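What a worktop is asked to do

Buyers choose a work surface by colour and edge profile. Fitters and repairers judge it by three other things: how flat it stays, how well it sheds water at the joints, and what happens to it under a hot pan. The gap between those two ways of looking accounts for most of the complaints that reach suppliers in the first year.

Stone patterns dominate the current ranges. Ciromora lists 14 marble effects in its standard catalogue, the majority of them grey or green-grey with a fine white vein. The pattern is a printed layer and has no bearing on strength. A veined board and a plain board from the same range have the same core, the same wear layer and the same faults.

The core is where the money goes. Standard particleboard swells when water reaches it and does not return to its original thickness. Denser boards resist this for longer, and a solid compact sheet resists it almost entirely, at the cost of harder cutting and a good deal more weight. Fadus supplies its compact sheet 14 mm thick and quotes a maximum overhang of 184 mm without a bracket. Beyond that figure the front edge will move under load, and repeated movement opens the seal at the wall.

Pale patterns hide dust and limescale but show rust, tea and ink. Dark patterns do the reverse. A mid-grey with irregular veining conceals more of both than either extreme, which partly explains its popularity in workshops, utility rooms and rented flats.

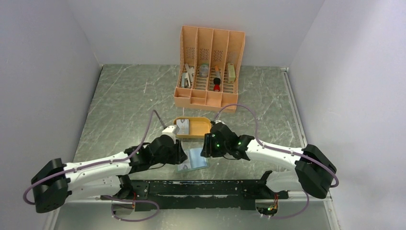
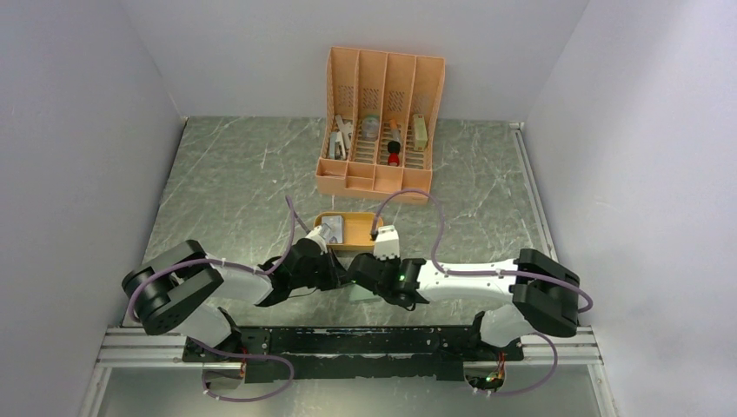

Grey surfaces with marble patterning, set between plain walls.

Can a swollen joint be repaired without replacing the whole top?
Only if the swelling is slight and the core has dried fully. The raised edge can then be clamped, sealed and filled, but the line will remain visible. Where the printed layer has lifted or cracked, the section has to be cut out.

Drying takes longer than most owners allow. A board that feels dry on top may hold moisture underneath for weeks, and sealing it early traps the damp inside. Bukhari, which makes jointing compounds, advises a gap of eight days between exposing the core and closing it again, with the underside left open to the air.

Sealant at the wall deserves the same patience. The bead should be at least 5 mm wide and should bridge the gap without filling it, so that it can stretch as the board moves. Cluvano sells a low-modulus type for this purpose. Ordinary bathroom silicone will serve – provided the old bead is removed completely first, including the thin film left on the wall side.

Cut-outs need sealing on every raw face before the sink or hob goes in. A coat of varnish is adequate. Two coats are better at the corners, where the cut is roughest and water tends to sit.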